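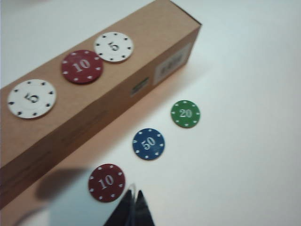 April 2018

Edit room notes, Farncombe (feature, second assembly)

Assembly is at 117 minutes. Radu wants it under 100 before anyone at Plusmont sees it. I took out the whole ferry opening and started on Ecaterina's close-up at the bus stop. Plays better cold. The line about the brother now comes before we know there is a brother, so Aurelia is checking whether there is a take without it. She thinks take 6 but the sheet for that day says NG sound.

Scene 28 (kitchen argument): tried it three ways.
a) As scripted. Drags after he sits down.
b) Start on the door slam. Too abrupt, you lose who is angry.
c) Start on her back at the sink, hold it, hear him come in. Kept this one. Eyeline is wrong on the reverse but I only use it for a second and a half.

Sound: hum on all the kitchen material, worst on the boom. Horațiu cleaned one reel and it took the bottom out of her voice, so he is going to try the lav instead. Leave the room tone track muted until he sends the new one.

Color: the two days shot at Bevport in March don't match. Second day is much bluer. Temp correction is on the sequence, labeled TEMP, please don't copy it onto anything else. Raluca has the camera reports if the grader asks.

Drive 2 dropped out twice while exporting. Moved the project file and the proxies to the Piras drive. There was 300 GB free on it before the move. Old project file is still on Drive 2 in a folder called OLD, read only. If Avid asks to relink, point it at Piras and say no to the second prompt.

Music: temp piano cue over the walk home is too sad too early. Took it out. The walk is now 20 seconds with footsteps and traffic and I don't miss the piano. Radu might.

Still to do
- end credits card, spelling of Horațiu needs the comma below, the font we have drops it
- pickups list to Raluca (hand on gate, letter, wide of the harbor at dusk if we can get it)
- subtitles for reel 1 only
- ask Aurelia about take 6 again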